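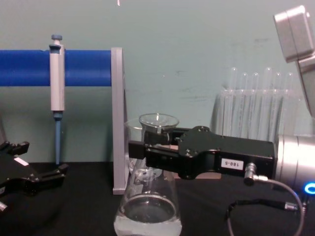
The second reporting period went to comparing the two gripper candidates on the bench tasks agreed in November, and to settling which camera position we will use for the rest of the project. The short version is that we recommend the Larow parallel gripper for glassware and will stop work on the Ackroyd unit for this purpose. The comparison was run on ordinary lab items, because that is what the sites will have on their benches. A typical setup is a small beaker held by the rim over the neck of an Erlenmeyer flask, with a test tube rack behind and a pipette hanging on its stand off to the side. Rim holds like that one were the hardest part of the work, and most of this report is about them.

Project: Prukbridge bench handling trial
Report to: Program office
Prepared by: Ashley Holroyd
Date: 2021-07-17

1. What we said we would do

The plan for this period had 4 work items:

Compare the two grippers on the same arm pair, with the same operator and the same glassware.
Compare a chest-height camera with a head-height camera for teleoperation and for recording.
Move the arms from the old controller to the Stereteo controller.
Write a first draft of the setup guide for partner sites.

The first three are done. The setup guide is half written and is covered in section 6.

2. Gripper comparison

Both grippers have two fingers and both bolt to the wrist without an adapter. The differences that matter to us are in how the fingers travel and how finely the closing force can be set. The Larow fingers stay parallel over the whole stroke. The Ackroyd fingers swing in on an arc, so the tips meet the object before the rest of the finger does. On a plastic tip box this makes no difference. On the flared lip of a small beaker it matters a lot, and the Ackroyd tended to roll the beaker a few degrees as it closed.

We logged 373 attempts across both units. An attempt starts when the operator begins to close the fingers and ends when the item is back on the table or has been dropped. Attempts were split evenly between the tasks, and the order of the tasks was changed each session so that one gripper did not always get a fresh operator. The full log is in the shared folder with the session notes.

Results by task, in words:

Picking up a beaker by the rim. The Larow was clearly better. Most of its failures were the operator coming in too high and closing on air. The Ackroyd failures were mainly tilting, and a tilted beaker is no use for pouring even if it stays in the grip.

Holding a beaker over a flask. Again the Larow. We asked the operator to keep the beaker lined up with the flask opening for 45 seconds. With the Ackroyd there was slow creep in the grip, which we traced to the force setting dropping between updates. The vendor has been told and has asked for our logs.

Gripping a flask by the neck. Little between them. The neck gives the fingers something straight to close on, and both units held it well.

Lifting a single test tube out of the rack. Neither unit was good. The fingers are wide compared with the gap between tubes, and the operator had to come in from the end of the row. We would need narrower fingertips before this task could go into the main program.

Taking the pipette off its stand. The Ackroyd was a little faster here. The arc of the fingers helps when reaching in beside the upright. The difference was small and would not change our recommendation.

Breakage was low. We lost 4 pieces of glassware in the whole period, all beakers, and replaced them from the consumables line. One of these broke during setup and is not counted in the attempts.

3. Cable routing

This took more time than planned. The gripper cable leaves from a connector on the underside and has to have enough slack for the wrist to turn. With too little slack the connector takes the strain. With too much, the loop comes down onto the table and can catch on glassware during a low approach.
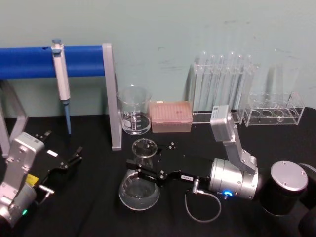

We tried clips along the forearm, a spiral wrap and a shorter cable. The shorter cable limited wrist rotation and was dropped after one session. The spiral wrap worked but made it slow to swap grippers, and we were swapping them often. For now we are keeping the standard cable and having the operator check the loop before each run. A right-angle connector would probably fix this, and we have asked for a quote.

4. Camera position

The chest-height camera gives a close, nearly level view of the fingertips and the rim of the glass. Operators liked it for the last part of a reach. Its weakness is depth. It is hard to judge from that height whether a beaker is in line with the flask or behind it, and clear glass makes this worse.

The head-height camera looks down on the table and takes in both arms, the items along the back edge and the open space in the middle. Operators were quicker at planning a move with this view and bumped fewer items on the way in. They had more trouble seeing the level of a liquid.

We will record from both for the rest of the project and show the operator the head view as the main one, with the chest view in a smaller window. This needs no new equipment. It does increase storage, and the present disk will fill up before the end of the next period. A request for a second disk is in section 7.

Clear glass against a pale wall is difficult in either view. Tubes in particular almost disappear except at the edges. We tested a sheet of dark card behind the rack for one session and it helped, but the sites are unlikely to keep something like that in place, so the trial results were all taken without it.

5. Controller change

The Stereteo controller is now running both arms. The main gain is that the force setting can be changed during a move - the old controller only took it at the start. Rim holds improved for both grippers after the change, and for that reason only attempts made on the new controller are in the log.

There were two problems. The first was a delay on the left arm when both arms were commanded together, fixed by a firmware update from the supplier. The second is still open. After an emergency stop the controller sometimes reports a gripper as closed when it is open. The workaround is to open and close both grippers once before going on, and this is now a line in the operator checklist. We do not think it is a safety problem, but we want it fixed before any unit goes to a partner site.

6. Setup guide

The sections on mounting, power and network are written. The sections on gripper calibration and camera placement were waiting on the results above and will be written next. One partner has read the mounting section and asked for more detail on table height, which we will add. They also asked if the guide could cover tables without a matte surface. We have only worked on the black matte top and would need a few days to test a shiny one.

7. Spending and requests

Spending is within the budget for the period. Staff time was higher than planned because of the cable work, and equipment was lower because the camera comparison used what we had. We are asking for approval of the following:

A second recording disk, as explained in section 4.
One set of narrow fingertips for the Larow gripper, to repeat the test tube task.
Right-angle connectors for both arms, subject to the quote.
Return of the Ackroyd units to the vendor at the end of the loan, with no purchase.

8. Next period

We will repeat the beaker and flask tasks with two new operators who have not used either arm before. All results so far come from one experienced operator, and this is the main limit on what we can claim. If new operators do much worse on the rim hold, we may need to add a guided approach in the controller, and that would be a change to the plan that we would bring to you first.

We will also start on two-handed tasks, beginning with one arm steadying a flask while the other pours into it. The left arm had little to do in this period's tasks and will need its own calibration check before that work begins.

The finished setup guide will be sent with the next report. Questions about the log or the session notes can go to Ashley Holroyd.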